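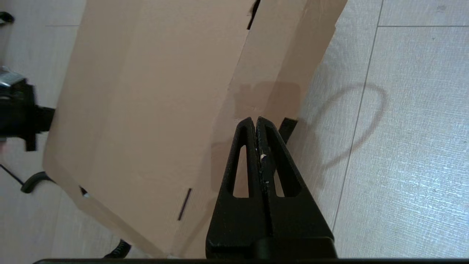 Posted by Maren Tulloch
Writer, reluctant shopper, keeper of this blog

Free shipping over $100, it says, in a green bar across the top of the page. I had $66 worth of bed sheets in my cart at Dahlgren, and the bar told me I was only $34 away. Only! As if I had been walking toward something and was nearly home.

I have been reading that kind of bar for years and I still fall for it about half the time. What I want to argue with today is the idea, repeated everywhere now, that online shopping has become cheap and easy for the buyer. Easy, sure. I'm less and less convinced about cheap.

Take the sheets. Shipping without the extra $34 would have cost me five dollars. So the deal on offer was to spend thirty-four dollars on something I hadn't come for, to avoid spending five. Put like that, no sane person does it. But the bar doesn't put it like that, and below it was a row of pillowcases and a thing called a mattress topper protector, which I take to be a cover for a cover. I had a pair of pillowcases in the cart before I caught myself. They were nice pillowcases. I took them out, paid the five dollars, and felt cheated anyway. I resent that part most of all. The fee was fair. Somebody has to drive the truck.

Then there's the membership. Flimus has been after me to join since February, when I bought a shower curtain from them and made the mistake of not unticking a box. Members get free delivery on everything, plus "early access," and I have yet to work out what I would need to reach early in the world of shower curtains. I did sit down and go through my old orders one evening to see whether it would pay. It would have, if I'd ordered twice as often as I do. I suspect plenty of people join and then do exactly that, and then say the membership pays for itself. Well, yes. You changed your life to fit it.

My sister thinks I'm being a crank. Her view is that her time is worth something, and a trip out to the shopping center eats a whole morning, with parking. I grant her the parking. But I've also seen her spend an evening comparing kettles, reading reviews by people who received the kettle for free, and at the end of it she bought the one she'd looked at first. I'm not sure what happened to the value of her time there.
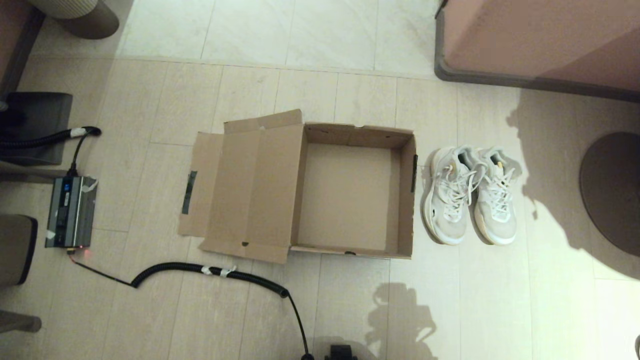 Returns are the other half of it. Rusturlow is proud of its returns, and says so on every page: send it back, any reason, no charge. I believed in that for a long while. I bought 2 sizes of the same jacket, like everyone does, on the theory that one would go back. Getting the wrong one back to them meant a code on my phone that the machine at the drop-off point couldn't read, then a printed label, for which I needed a printer, for which I needed ink. I don't know how to price that. I do know the refund came as store credit, and it took an email to change it to money, and the email was answered by something very polite that hadn't read it.

And where does the jacket go? I'd like to know, and I have looked, and I can't find a straight answer on their site. It says returned goods are "given a new journey." I have read enough company prose to get nervous around the word journey. Maybe it's back on a hanger the same week. Maybe it's in a bin. The honest position for me is that I don't know, and that "free" is a strange word to use about something where I can't see who paid.

To be fair — and I do try — I have no good old days to offer you. The store I grew up with overcharged for everything and the man at the register sighed when you asked a question. Revby, which is the closest hardware place to me now, is open until six and closes its paint desk at some earlier hour that seems to move around. I went in last month for a hinge and came out with the wrong hinge. I took it back on foot, got my money in my hand, and bought the right one. It cost a little more than it would have online. I can live with that.

What I've started doing is leaving things in the cart overnight. Most of them look silly by breakfast. The stores have noticed, of course, and Flimus now writes to me at seven in the morning to say I forgot something. I didn't forget the bath mat. I thought about the bath mat and decided against it, and I would like one email somewhere that allows for the possibility.

The sheets are fine, by the way. A bit thin.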